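Feltport's mending evenings find a new home for the winter

November 1, 2020

When the old reading room on Tuvanlow Street closed its doors in the spring, a good many people in Feltport assumed that the monthly mending evenings would quietly go with it. They had been running in that draughty back room for longer than most of the regulars could say for certain, and there was something about the place, with its tall windows and its kettle that took an age to boil, that seemed to be half the point of going.

So it is a pleasure to report that the evenings are coming back, though in rather a different shape. From December, anyone with a torn coat, a wobbly chair leg or a lamp that has given up the ghost will be able to drop it off at the former seed merchant's on Nusten Lane, and collect it again a fortnight later, mended if it can be mended and with a kindly worded note if it can't.

The man behind the move is Dwayne Villanueva, who many readers will know from the bicycle shop he kept by the harbour until he retired. He has taken on the lease of the Nusten Lane building for a year, at a rent he describes as "very decent of the landlord, considering the state of the roof and the state of everything else this year", and he has spent much of the autumn sweeping, painting and trying to persuade the back door to shut.

"I kept meeting people in the queue at the baker's who'd say, Dwayne, I've got a bag of things at home waiting for you lot to start again," he told us, standing well back on the pavement and raising his voice over the delivery vans. "One lady had been keeping a toaster in her wardrobe since March. You can't leave people like that, can you? It isn't right."

The evenings, as those who went will remember, were never really evenings in the sense of an event. People came in with their bits and pieces, sat down beside somebody who knew a little more than they did about zips or fuses or wood glue, and stayed until the thing was done or until it was time for the last bus. Plenty of them came with nothing to mend at all. That side of it can't happen for the moment, and Mr Villanueva is the first to admit that he will miss it dreadfully.

In its place there will be a drop-off shelf just inside the front door, a paper label to fill in, and a small group of menders working at home or one at a time in the building. Sewing goes to one household, electrical things to another, and furniture stays on the premises, where there is room to turn a table upside down without knocking over somebody's tea.
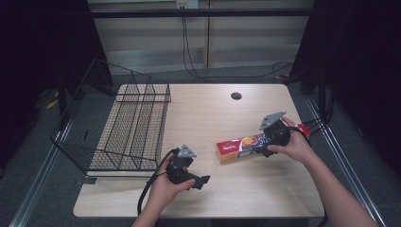 Money, as ever, has been a worry. The move has cost 880 pounds so far, most of it on paint, wiring checks and a second-hand heater, and 278 pounds of that came from a collection tin on the counter of the Zheng family's bakery, which has been standing next to the till since August. The Zhengs have also offered to keep the drop-off labels behind the counter for people who would like to fill them in at home beforehand, and they have promised a tray of buns for the menders on the first collection day, which has been received with a great deal of enthusiasm.

The rest has been met from the evenings' own savings, built up over the years from the jar by the door. There is no charge for a repair and there never has been, but a contribution towards thread, screws and plugs is always welcome, and there will be a slot in the wall for coins so that no one has to hand anything over.

Not everybody has been delighted with the choice of building. Two or three neighbours on Nusten Lane wrote to this newsletter in September, worried about parking and about people leaving broken furniture on the step overnight, and theirs seems a fair concern to anyone who has walked past the charity shop on the corner after a bank holiday. Mr Villanueva has been round to see them all, at a distance and over garden gates, and says that drop-offs will be accepted only while someone is in the building. A sign to that effect is being painted. He has asked us to add, in the nicest possible way, that this goes for sofas especially.

There is a limit to what can be taken in. The menders expect to manage 22 items in each fortnight to begin with, on a first come, first served basis, with one item per household so that everybody gets a turn. Larger pieces of furniture should be talked over in advance. Microwaves and televisions can't be accepted, and neither can anything that runs on gas, however small and however well it used to work. Clothes and curtains should be freshly washed before they are handed in, and if you still have the button, please pin it inside in a little twist of paper.

Those who feel they could lend a hand are warmly invited to get in touch, and there is no need to be an expert. Sewers are wanted most of all, as the pile of school trousers alone is expected to be considerable, and so is anyone with a car who could carry mended things to people who are staying indoors this winter. A notice with the details is up in the bakery window and another by the library railings.

As for the old reading room, its future is still undecided. The shelves have gone into storage, and more than 200 of the books have been given homes along the lane, a few of them, we understand, on the windowsill of the Nusten Lane building, where they may be borrowed by anybody waiting for a label. The kettle has come across too. Mr Villanueva tried it out last week and reports that it is no quicker than it was.

The first drop-off will be held in the opening week of December, from ten in the morning until noon, with the hours to be posted on the door for the weeks that follow. Please wear a face covering, keep to the left on the way in, and leave by the side gate, which sticks a little at the bottom and needs a good firm push.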